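# Wrist cam view from our club arm, and a question about finger gap

**zendov_club_parent** wrote:

Hi everybody! Long time reader, first time starting a thread, so please be patient with me. 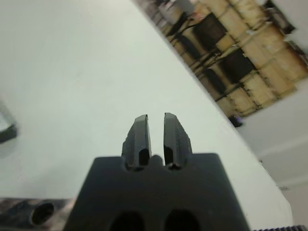 *View from the wrist camera, fingers up, nothing in the grip yet.*

I help out with the after-school robotics club at our middle school, and this year the kids voted to do a pick and place project instead of the usual line follower (I was secretly thrilled, because I have built enough line followers to last me until retirement). The task is to move 100 small blocks from one tray to another with the arm running on its own. Our best run so far is 217 seconds for the first tray row alone, which the kids think is hilarious and I think is a little bit heartbreaking.

My question is about the fingers. We've got the two black ones with the beveled tips, and there's a narrow gap between them when they sit parallel like that. Half the club wants to glue foam pads on the inside faces. The other half says pads will make the gap too small and block what little the camera can see between the fingers. They've been going back and forth for two meetings now and I promised I would ask people who know more than me. What would you do?

---

**moria_bench** wrote:

Welcome! What a fun project, and good for them for voting it in. I coached a high school team through something very similar, and I'd say go with pads, but thin ones. We used the rubbery shelf liner you can get at any hardware store, cut into strips, held on with double-sided tape so we could peel it off when (not if!) somebody put it on crooked. Foam squishes differently every time, and then your kids will be chasing a closing distance that never stays put.

Also, I'd spend an afternoon on the camera before touching anything else. Those tips look a little soft compared to the base, and if your program is trying to find the block right where the fingers meet, that's the spot you want sharp.

---

**Jokwood** wrote:

I'm going to disagree with moria_bench, in a friendly way, on the pads. Bare fingers first! I know it's tempting to add grip, but with small blocks the trouble is almost always that the arm arrives a hair off to one side, and a pad just hides it until contest day. Get it landing straight with nothing on the fingers, write down how often it misses, and then add pads if you still need them. My group did it the other way around and we spent most of July taking tape residue off of everything we owned.

I do agree about the camera, though. And I'd think about that white tabletop. It comes out pretty washed out in your picture, and if any of the blocks are white or light gray you're going to have a rough time finding the edges. A big sheet of dark construction paper costs next to nothing, and the kids can tape it down themselves.

---

**zendov_club_parent** wrote:

Oh, the table! I read that part out loud and there was actual groaning, because the blocks are yellow and cream, and the cream ones are exactly the ones it keeps missing. We had been blaming the motors this whole time. Paper is going down at the next meeting.

On the pads, I'm afraid you two have only given both sides more to argue with, ha. One of our eighth graders has now made a chart.

---

**snorradottir_lab** wrote:

Let them test it both ways and I bet the argument settles itself. When I ran the student section of the Snorradóttir workshop, we had every group do the same number of picks bare and then padded, same block, same starting spot, and the kids who lost the argument were usually the ones most excited about the numbers. It eats up a meeting, but it's a nice meeting.

One thing I'd add, looking at the picture again: there's a lot of ceiling in that view, with the pipes and those two dark rectangles. If your program looks for dark shapes at all, have it ignore everything past the edge of the table. Ours once locked on to a vent and would not be talked out of it. It kept politely reaching for it, and the whole room was in tears laughing.

---

**moria_bench** wrote:

Good catch on the ceiling, I looked right past it. And fine, Jokwood, I will give you "bare fingers first" if you'll give me shelf liner over foam.

---

**Jokwood** wrote:

Deal. Foam is terrible.

---

**zendov_club_parent** wrote:

Update from 11/9/18, for anybody who finds this later. The dark paper is down and the cream blocks are getting picked up! We did the bare run today and it took 243 seconds, so slower than before, but it didn't drop a single one in that row and the kids would much rather have that. We ran out of time before the padded run, so shelf liner is on my shopping list along with more tape and, apparently, a better snack than last time. Will post the chart once they let me have it.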